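Prüfliste Handgreifer, Paar schwarz/weiß – Nachprüfung nach Störung
Standort Bridville, Februar
Geprüft: Savita Garg. Gegengelesen: Prakash Subramaniam

**Anlass:** Greifer öffnet verzögert, Stoff bleibt in den Fingern hängen. Laut Meldung »einmalig«. Im Protokoll finde ich 3 Einträge.

- [x] Schraubkappen an den Gelenken fest
- [x] Fingerflächen ohne Grat
- [ ] Öffnen unter Zug, schwarzer Greifer – **nicht bestanden**, 2 von 5 Versuchen verzögert
- [x] Öffnen unter Zug, weißer Greifer
- [ ] Zähler plausibel – zeigt 1.542 Zyklen, seit der letzten Wartung angeblich unverändert. Glaube ich nicht.
- [ ] Laufwege frei – **Mangel**, neben dem Bett stehen Kartons und Kleinteile

Der Hersteller Aremeck führt die Verzögerung auf »ungewöhnlich dünnes Gewebe« zurück. Dünne Tücher stehen allerdings im Arbeitsplan: zu zweit fassen, über dem Bett spannen, ablegen.

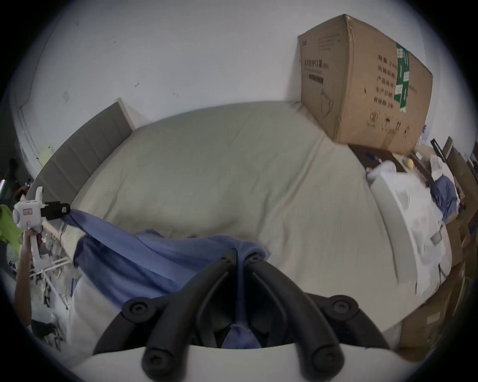
Cheuk-hei Chiang wendet ein, der Fehler liege eher an der Bedienung, wer schräg ziehe, verklemme das Gelenk selbst, und mit geradem Zug habe er den ganzen Samstag keine Störung gehabt.

Mag sein. Dann gehört der zulässige Zugwinkel in die Anleitung, und dort steht keiner. Ein Greifer, der nur bei geradem Zug loslässt, ist für Stoff nicht freigegeben, jedenfalls nicht von mir.

**Maßnahmen**

- [ ] Schwarzen Greifer sperren, Gelenk öffnen lassen
- [ ] Zähler auslesen – bitte mit Ausdruck, keine mündliche Auskunft
- [ ] Kartons vom Laufweg räumen (Noemi Tran)
- [ ] Wiederholung mit schrägem Zug, beide Greifer

**Ergebnis:** keine Freigabe. Nächste Prüfung erst mit Antwort von Aremeck zum Gelenk.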